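2 May 2026

Slept until ten, which I haven't done in ages, and woke up with a crick in my neck and that lazy Saturday feeling where you walk around holding a coffee and don't drink it. Rain on and off. I had big plans to clean out the hall closet and instead I read half a magazine from March and ate toast standing up.

Then Perrine Le Goff called and said was I still coming over to help with the snack counter, and I said of course, as if I hadn't completely forgotten. So I put on real pants and drove out to Nelterby. The low road was closed (again!) so I had to go the long way past the garden center, and I did not stop at the garden center, and I would like some credit for that.

Anyway, the counter. Perrine has been talking about it for weeks. She's got it in her head that people at Flirkora will buy lunch if it looks like a little shop and won't if it looks like a cupboard, and I think she's right. I never want a sandwich out of a fridge with a humming light. Put the same sandwich on a tray and I'm reaching for my wallet.

We started with the cloths, and that was a mistake, as we both have opinions about cloths. She had a striped one, I didn't like it, she pretended not to mind, and in the end we went with plain brown. It looks good with the baskets. The baskets are my favorite part. I've always had a thing for a wicker basket - you can throw anything in one and it looks like you meant it. I lined up chips in the round one and took them out and put them back in messier, and messier was better. If the bags stand up too straight they look like a row of people waiting for the dentist.

The clear stands were a pain. They show every fingerprint! I wiped, Perrine moved something, I wiped again. She wanted the big stepped one in the middle, like a wedding cake, but then you couldn't see anything behind it, so we shuffled it over to the left and gave the drinks their own rack. That took us 3 tries and a short break for tea. I had two of the Leblanc shortbreads with mine, and then another one in the kitchen where it didn't count.

We talked the whole time, mostly about her sister's move and whether you can ship a piano. I say no. Perrine says people do it all the time. Her sister's building has a tiny elevator and a very bossy downstairs neighbor, so I guess we'll find out in the summer. She also told me the Pernameck bill finally came for the shelving and the fridge, $2,782 all in, and she said it in such a small voice that I went and gave her a hug. It's a lot. She says she feels better about it now that there's something to look at.

Mom loves this kind of thing and will have notes.

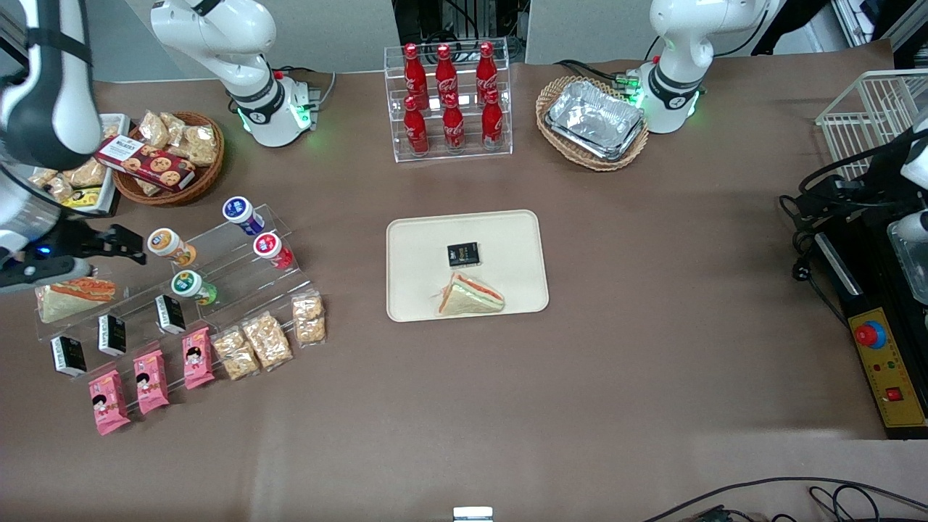
*The snack counter, with the Cokes up top and one sandwich on the cream tray.*

I keep looking at it on my phone. The red bottles really do the job, three up and three down, you see them before anything else. I'm less sure about the cookie box leaning on the front of the chip basket. I thought it was charming when I was there, and now I want to drive back and straighten it. And the foil trays look nice in their oval basket, who knew, I only stuck them in there to get them out of my way.

The sandwich has a pretty filling, all orange and green, and I got hungry looking at it and had to pull over for fries on the way home. Big fries. No regrets.

Back by six with wet shoes. The closet is exactly as I left it, with the vacuum hose hanging out like a tongue. I shut the door on it. Called Mom and sent her the picture while we were talking, and sure enough she had notes: more color on the left, and has Perrine thought about price cards? I said I'd pass it on. Little handwritten ones could be sweet, and my printing is a lot better than Perrine's, so I think I just gave myself a job.

Need to remember: return her big scissors (they came home in my bag somehow), look for card stock, call about the gutter on Monday. Leftover soup for dinner and then bed with the rest of that magazine.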